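Handling Tools, Unit 6
Care and Adjustment of the Hand-Held Two-Jaw Gripper
Notes by Mirjam Berchtold, Kerka training workshop, Mustby
Version 2025-05-04

6.1 What this unit covers

In Unit 5 we looked at how the gripper is used for recording cloth handling tasks. Now we look at how to keep it in good condition between the tasks. You will need your own tool number, the small screwdriver set and the service sheet. Please read the whole unit one time before you open anything.

The tool in our course is the version with two jaw arms and textured finger pads. The older version from the Vallejo site has smooth pads and a different linkage, and the values in these notes are not valid for it.

6.2 Before the check

Put the tool on the gray mat with the jaws open. Remove the battery pack and write the cycle count on the service sheet. If the count is above 2738, do not continue. Bring the tool to Corey Sheehan, who will change the springs first.

Wipe the body with a dry cloth. Alcohol is allowed on the metal parts but not on the pads. It makes the surface of the pads hard, and after some weeks they begin to slip on thin fabric.

6.3 Finger pads

Dust and fibers are the most common trouble. A blanket with long pile leaves much more fiber in the texture than a cotton sheet does. Brush along the texture first, then across it. Use the soft brush only.

Close the jaws slowly and look at the pads from the side. They should meet along the full height. When they touch at the tip first, the arm is bent or the pad was glued at an angle. In both cases the pad comes off and is set again with the jig.

Change both pads together, also when only one is worn. A new pad and an old pad do not hold the same, and the cloth will turn in the grip.

6.4 Pivots and linkage

Move each arm by hand through its whole travel. The movement should feel even. If you feel a step, loosen the pivot caps one after the other by a quarter turn until the step is gone, and tighten again to 80 on the workshop scale. Start at the cap nearest to the body and work outward.

One drop of oil per pivot is enough. More oil will travel down the arm and reach the pad. In February we had to throw away a full box of pads for this reason, so please take it seriously.

6.5 Trial on fabric

After each service the tool has to be tried at the place of work, with the cloth which is really used there. The foam block in the workshop is too easy. Open the jaws completely over the cloth, hold still for a moment, then lower, close and lift. Repeat with a dark cloth and a light cloth.
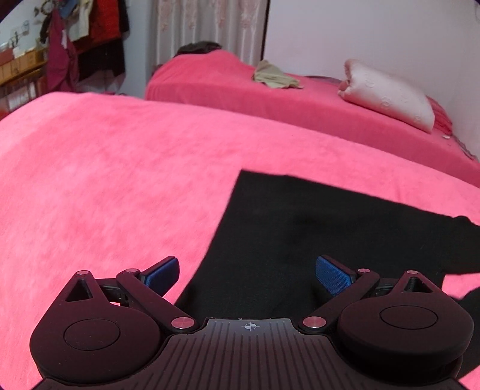 Figure 6.2. Gripper with open jaws above a black cloth on a pink plush blanket.

Write down each slip. Two slips in one trial mean that you go back to 6.3. If there is no slip, sign the sheet and give it to Hadiza Okeke, who keeps the file for all tools.

6.6 Spare parts

Pad, textured, pair: order no. 198
Pivot cap with screw: order no. 499

Orders go to Assunta Piras before noon. The parts come from the store in Prurkcombe and are normally here the next morning.

Homework: complete one service sheet for your own tool and bring it to Unit 7.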